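Urden House: The Stair Room
Gallery page, Zolari Centre for Shared Workspaces

Introduction

The Stair Room occupies the ground floor of Urden House and is open to members of the Centre throughout the working week. It was returned to general use in December, following a programme of redecoration and repair to which the Bergeron Fund contributed 3180 pounds. The room takes its name from the staircase to the upper floor, which members continue to use during opening hours.

Before the works, the room had been divided by a partition and was used mainly for storage. Members who replied to the consultation asked for more light, a quieter floor covering and somewhere to sit close to the stairs. A total of 37 written replies were received. The partition was taken down in the first week, and the stored papers were transferred to the archive at Verora Road, where they may be consulted by appointment.

The walls were then repaired and repainted in white. Several other colours were tried on sample boards, and the Centre is grateful to those members who gave their views on them. The metal railing on the staircase was retained and repainted in black, in keeping with the railings elsewhere in the building. The steps themselves were checked and two of them were refitted.

Seating in the room is shared and is not reserved for particular members. Chairs may be moved as the work requires, provided that the foot of the stairs is left clear. At the end of the day they should be returned to their places and personal belongings taken away. Bags and coats may be left in the lockers by the north entrance.

Members are asked to keep telephone calls short and to take longer conversations to the upper floor. Food should be eaten in the kitchen. Covered drinks are permitted. The lights are switched off at seven in the evening, except on Thursday, when the room remains open until nine.

Groups wishing to use the whole room should apply in writing to Beatriz Sequeira at the Centre's office, stating the purpose of the booking and the hours required. Applications are considered in the order in which they are received. No charge is made to members. Other organisations may be asked for a contribution towards cleaning.

Printed copies of the guide to Urden House, including a plan of both floors, are available from the front desk. An edition of 500 was produced and a further printing is not planned at present. Comments on the room may be left below and are read by the office each week.

The gallery

The Stair Room in use. White walls, a chair with a black backrest, and the black railing of the staircase with its horizontal bars.

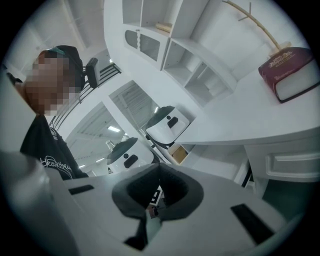
Beatriz Sequeira: The later closing on Thursday will continue through the spring. Several members have asked whether the upper floor could be kept open for the same hours, and I shall post a reply on this page once the heating timetable has been settled.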